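4.2 Configurar la asignación mensual de un menor

La función Asignación de Talero permite que un adulto titular envíe una cantidad fija cada mes a la cuenta de un hijo o tutelado. Antes de empezar, tenga a mano el código de familia y compruebe que el menor ya aparece en el apartado Miembros.
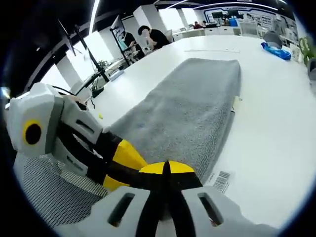
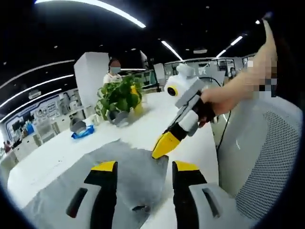 1. Abra el menú Familia y pulse Nueva asignación.

2. Elija al beneficiario. Si hay dos adultos titulares, ambos recibirán un aviso.

3. Escriba el importe. El máximo es de 3000 euros al año por beneficiario, sumadas todas las asignaciones activas.

4. Indique el día de cobro. Si elige el 31, en los meses más cortos el pago se hará el último día.

5. Reparta el importe entre Gasto y Ahorro. El reparto inicial es mitad y mitad – puede cambiarlo cuando quiera.

6. Pulse Confirmar e introduzca su clave.

Nota: el beneficiario puede renunciar a la asignación, entera o en parte, desde su propio perfil (Ajustes > Renuncia). La cantidad rechazada vuelve a la cuenta de origen en un plazo de 3 días hábiles.

Precaución: al cumplir el beneficiario 18 años, la asignación se detiene y no se reanuda sola. Para mantenerla hay que crear una nueva como Ayuda a adulto (véase 4.5).

Si aparece el error 116, el saldo de origen no cubre el primer pago. El error 391 indica que el código de familia ha caducado; solicite otro en Familia > Códigos y repita desde el paso 1.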